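# Tarnwood – Kleinkram in Schubfächern

Willkommen! In dieser kleinen Sammlung dreht sich alles ums Einsortieren: Becher, Stiele, Tücher und was sonst auf einem Tisch liegen bleibt. Es sind 109 Aufnahmen, und jede hat uns Freude gemacht.

Pastellfarbene Kästchen mögen wir besonders, mit einem runden Knopf vorn an jedem Fach. Der orange Becher steht im lila Fach, gleich dahinter der blassgrüne. 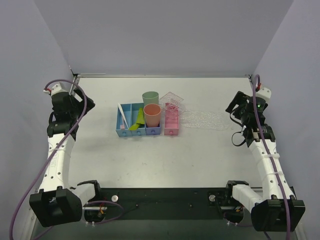
## Ordner

- `faecher/` – 69 Bilder
- `becher/` – 20 Bilder
- `rest/` – der ganze Rest

Stand: 2020-04-07, gepflegt von Ximeng Luo

2 Kommentare · 7-mal geteilt

**Guoqing Tan:** Das Lila ist ja hübsch!

**Tian:** Danke, lade ich gleich herunter.

© Forlow · Kontakt · Nach oben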